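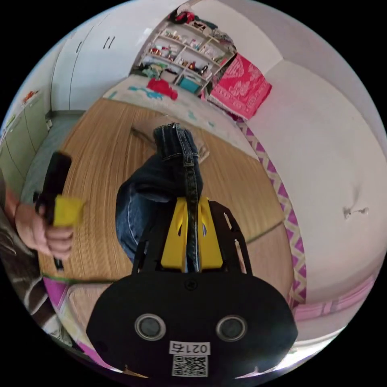 Can one person collect usable demonstrations at home with the Sarnska hand grippers?
With the pair kit, one person is enough. You need a phone for the app, a charged battery in each hand unit and a room you can move around in. Most of our home collectors work alone.

Sarnska Pair Kit, hand-held demonstration grippers

Two hand units, left and right, sold as a matched pair. For recording manipulation examples without a robot on site. You do the task, the units log it, the learning side gets wide-angle video plus finger opening plus pose. Single units also available, see bottom.

What's in the box
2 hand units
Finger sets, yellow, fitted
Spare finger pads
Charging lead, double ended
Calibration card (keep it flat!!)
Quick sheet

Good for
Laundry and folding, tidying, kitchen stuff, packing. Soft things in particular. Clothing is where we get the most requests right now, and jeans are a good first task. Thick seams, heavy cloth, easy to grab. Thin knits are harder, leave them til week two.

Setting up
Charge both units fully. Pair left first, then right, the app wants them in that order. Open and close the fingers all the way three times so the opening gets zeroed. Hold each unit over the calibration card until it beeps. Do the card again if you change rooms or drop one.

The label on the housing has the unit number and a QR code. Scan it at the start of every session, both hands. If you mix units from two kits the files will not line up and we can't fix it afterwards.

Recording
One task per episode. Start with fingers open, end with fingers open. Keep episodes under two minutes. Floor, bed, table, all fine, just say which in the task note. Move things around between takes, different starting pile, different spot, other side up. We would rather have 50 varied takes than a whole afternoon of the same one.

Don't tidy the room for us. Ordinary rooms are what the policy has to deal with. Do put away anything private, letters, screens, family photos. Everyone else in the house should know your recording.

Failed grabs: keep them if you recover and finish. Bin the episode if you used a bare hand on the item.

Common problems
Fingers slip on denim: pads are worn or dusty. Wipe, then swap if still slipping.
Hands drift apart in playback: recalibrate, and check that nothing is covering the camera. Sleeves are the usual culprit.
Dark footage: lamp on, curtains open. Plain white walls with nothing on them also hurt tracking, so turn so there's furniture in view.
App says "unit missing": turn both off, wait, left on first.

Upload
Plug into the dock or go over wifi. Files go to your Jimen project folder and get checked before they count toward your total. Checking takes 11 working days at the moment, sorry, backlog. Deolinda Carrilho handles the review queue, put the unit number in the subject line or she will only have to ask you for it.

Export formats are listed on the Orakzai page, same as the old kit.

Changes
Firmware from January onward only. Older units need to come back to us for the update, can't be done over the app. New finger pads fit old units, old pads do not fit new ones.

Ordering
Pair kit, single left, single right, finger set, pads. Prices on request, labs and schools ask for the lower rate. Loan kits go out from the Erkeck office, write to Gwenllian Samuel with dates and shipping adress. Loans come back with both units and the card please, we keep getting kits back with no card.

Page updated 14 October 2018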